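Home Forums Storage & Sorting Small Spaces Members Search Log in

Basket on the table: yes or no, and what goes under it

Thread started by pambyroad
521 views

pambyroad wrote:
Settle something for me. I have a dark brown woven basket that lives on a pale wood table. It holds whatever fabric is currently between lives: napkins I mean to hem, a cloth I mean to fold, paper I mean to read. My sister Leanne calls it the compost. She has asked me, in writing, to get it off the table before August, when she comes to stay and would like to eat at it.

My position is that a basket on a table is furniture and a basket on the floor is a dog bed. Her position is that I don't have a dog and should stop making excuses.

I have a loose length of pale board left over from a shelf and I'm wondering about using it as a lid, or as a divider, or as a thing I move from place to place until I die. It was next to the basket last night with the tan cloth hanging over the weave, and I have to say the two looked all right together.
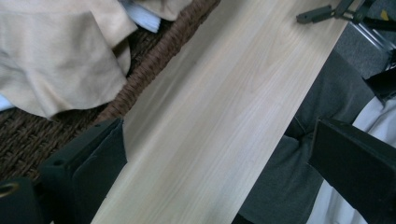 Re: Basket on the table: yes or no, and what goes under it
gristska_dad wrote:
Lid. Divider means you now have two piles and will feel organized about it.

Also wicker will scratch a table. I don't care how smooth it feels to your hand. There's always one strand that has worked its way out underneath and it's sitting there waiting for you to drag it four inches to the left. Put felt under it.

Re: Basket on the table: yes or no, and what goes under it
mrs_ashworth wrote:
Felt under wicker is a terrible idea and I say this with affection. The pads stick to the high spots, the high spots are never level, and in a month you have a rocking basket and a pad glued to your table. Ask me how I got the little gray circles on my sideboard.

Use a cloth. A flat one. You appear to own several.

Re: Basket on the table: yes or no, and what goes under it
gristska_dad wrote:
You bought cheap pads.

Re: Basket on the table: yes or no, and what goes under it
mrs_ashworth wrote:
I bought the Wukivetti ones you recommended in the chair leg thread.

Re: Basket on the table: yes or no, and what goes under it
gristska_dad wrote:
For chairs!

Re: Basket on the table: yes or no, and what goes under it
pambyroad wrote:
I see I have wandered into something with a history.

For the record, the basket has not been dragged. It gets lifted, by me, with ceremony, whenever I need to lay out a pattern, and then it goes back to the far corner like a child who has been spoken to. I did that this morning and had a proper look at the top for the first time in ages. It's a nicer piece of wood than I give it credit for, all those long loops in the grain.

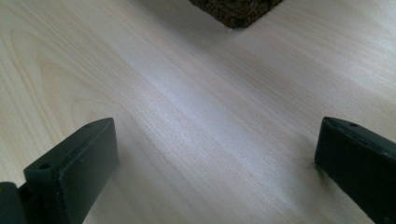
The trouble is that a clear table in my house lasts 20 minutes. I know this because I went to make coffee and came back to find I had put a pincushion on it, and I live alone. I would like a system that works on the person I am, and the person I am puts things down.

So: keep the basket as the designated place for putting down, or get rid of it and rely on character?

Re: Basket on the table: yes or no, and what goes under it
Finbarr Moynihan wrote:
Keep the basket. I got rid of mine on the advice of a magazine and the contents simply spread out to fill the dining room. We ate on our laps for most of a winter.

What I do now is a smaller basket. When it's full, it's full, and I have to deal with the bottom layer before anything new goes in. The bottom layer is always one pillowcase and a warranty. I have been dealing with the same pillowcase for 5 years.

Re: Basket on the table: yes or no, and what goes under it
quietdrawer wrote:
Going to disagree with everybody and say floor. Under the table, against the wall. You can still throw things into it from a chair and Leanne gets her dinner. A table is for doing things on. Once it has a permanent resident it turns into a shelf with legs, and shelves fill up.

Not a lid, though. If there's a lid you'll pile things on the lid.

Re: Basket on the table: yes or no, and what goes under it
mrs_ashworth wrote:
quietdrawer has clearly seen my ottoman.

Re: Basket on the table: yes or no, and what goes under it
pambyroad wrote:
All right, I've been down at eye level with the lamp on like a man buying a used car.
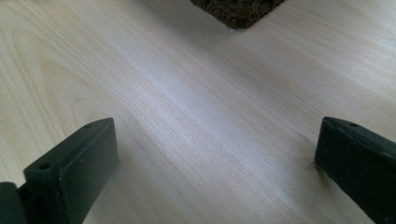 Tables get marked whatever you put on them, and I'd decided before I looked that I wasn't going to be upset. Mine does pretty well for its age and for its owner. Most of it is smooth, and the light comes off the middle nearly white, which hides a multitude. But there is one thin line running more or less along the grain, very faint, and now that I've found it I can't look anywhere else. Could be a scratch. Could be a seam. Could be a crack getting started, in which case I'd like to be told gently.

gristska_dad, before you type anything, the basket doesn't sit there.

Re: Basket on the table: yes or no, and what goes under it
gristska_dad wrote:
I was going to be gracious about it.

Run a fingernail across. If it catches, it's a scratch or a crack. If it doesn't, I'd guess it's a seam or just a darker bit of grain, and you can go back to ignoring it. Do not put oil on it before you know what the top is finished with. Do not put walnut on it. Somebody is about to say walnut.

Re: Basket on the table: yes or no, and what goes under it
Finbarr Moynihan wrote:
Rub a walnut on it.

Re: Basket on the table: yes or no, and what goes under it
pambyroad wrote:
Fingernail doesn't catch, or my fingernails are too short, opinions vary. Leaving it alone.

Basket is going under the table for a trial period, no felt. The board is going behind the door with the other boards.

Comments (3)

Leanne Catterall: I can read this, you know. It is a public forum.

hemline_h: Came for the felt argument, stayed for the felt argument. Which pads are all right for a lamp base?

mrs_ashworth: None of them.

Share Print Report thread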